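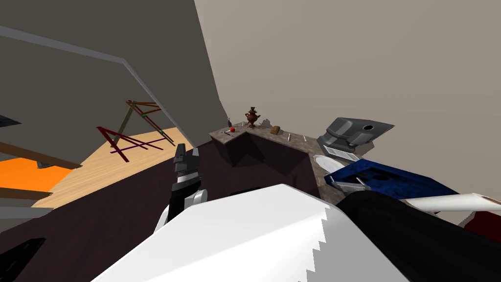
Areti Drakos wrote to me after my last column to say that I was being soft, and that a club with any pride would stop its over-forties from playing cup matches altogether. She has watched Zutdale hockey for longer than I have, and I read her letter twice over a pot of tea, and I still think she's wrong (fondly, Areti, fondly!).

Her argument is that a cup tie belongs to whoever is quickest, and that every place given to somebody with grey hair and a strapped knee is a place taken from a youngster who has been at training since March. I do understand it. I have stood on that touchline in the sleet and watched our back line turn round like a ferry. But I'd ask her to think about what those youngsters are learning, and who they are learning it from.

Take Kalliopi Gkikas in the semi-final against Tsoukalas. She didn't run much. She talked, though, from the first whistle to the last, and she had young Si-woo Kwon standing two yards to the left of where he wanted to be for the whole of the second half, and he must have cut out half a dozen passes from there. He'd tell you himself that he was cross about it until the bus home. You can put cones out on a practice pitch all summer and not teach that.

Then there's the matter of who comes to watch. We had 617 through the gate for that game, which for us is a very fine crowd, and plenty of them were there because somebody they work with, or somebody who taught their children, was playing. I can't see them turning up in those numbers for a team of strangers, however fast.

Where I'll give ground is on the bench. Keeping a quick eighteen-year-old sitting there in a coat until the last five minutes is a poor way to treat anyone, and I'd happily see a rule that gets the under-twenties on by half-time. Michalis Gkikas has been suggesting it for years, mostly to me, mostly while I'm trying to eat a pie. I should have listened sooner, and I hope the club will take it up before the first round.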